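Sprechnotizen: Handgreifer pflegen und einrichten
Internes Treffen Hevetden, 27.11.2019
Vortrag: Edmund Wilczyńska, Fragen zur Werkstatt an Manuela Bassi

Folie 1, Einstieg
Kurz vorstellen, dann gleich zum Gerät. Es geht heute nur um den Handgreifer, den wir für die Reihe Puva benutzen. Die Zelle bei Mollico lasse ich weg, die hat ein eigenes Wartungsheft. Wer noch nie einen Belag gewechselt hat: vorne hinsetzen, das Vorführgerät geht später herum.

Folie 2, was verschleißt
Zuerst die Beläge an den Fingern. Das Rautenprofil wird an der Spitze glatt, in der Mitte hält es viel länger. Mit dem Fingernagel quer drüberfahren. Wenn man die Rauten dort nicht mehr spürt, Belag tauschen, und zwar immer beide Seiten. Ein neuer und ein alter Belag zusammen ziehen das Teil beim Schließen schief.
Danach die Schrauben am Finger. Die lockern sich langsam, man merkt es am Spiel, lange bevor man es sieht.
Das Gestänge zuletzt. Kein Öl aus der Sprühdose, das landet auf dem Belag. Hatten wir im Juli, danach war ein ganzer Satz für den Müll.

Folie 3, Ablauf vor der Schicht
Gerät aus, Akku raus.
Beläge mit feuchtem Tuch abwischen, trocknen lassen. Kein Lösungsmittel.
Schrauben mit dem kleinen Schlüssel nachziehen, handfest.
Linse putzen, eigenes Tuch dafür nehmen.
Greifer 20-mal ganz öffnen und schließen. Wenn er hakt, nicht weitermachen, sondern Gerät zur Werkstatt.
Nullstellung setzen, Finger dabei ganz geschlossen halten. Der Wert im Display darf höchstens 2 vom letzten Eintrag abweichen.
Eintrag ins Heft mit Kürzel. Gerät 585 hat noch das alte Heft, bitte dort weiterschreiben.

Folie 4, Probegriffe
Nach jedem Belagwechsel 10 Griffe an glatter Ware, bevor das Gerät wieder ausgegeben wird. Wir nehmen Schüsseln aus Edelstahl und Kunststoff, verschiedene Größen, auf einem runden Tisch. Am Rand greifen, anheben, kurz halten, absetzen.
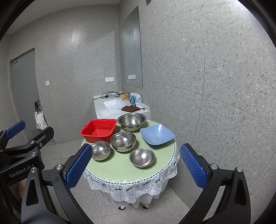 Rutscht eine Schüssel weg, zuerst den Belag noch einmal abwischen und den Griff wiederholen. Rutscht sie wieder, sitzt der Belag meistens nicht plan. Dann abnehmen und die Klebefläche sauber machen, auch die Ecken. Nicht fester zudrücken, damit verdeckt man den Fehler nur. Bei ineinandergestellten Schüsseln nur die innere greifen.

Folie 5, Ersatzteile
Beläge und Schrauben liegen bei Wysocka im Lager, Ausgabe gegen Unterschrift. Alte Beläge bitte mitbringen, Manuela schaut sich das Verschleißbild an. Das Gestänge wird nur in der Werkstatt zerlegt.

Jetzt Gerät herumgeben, jeder fährt einmal über den Belag. Danach Fragen. Heft von 585 am Ende wieder einsammeln.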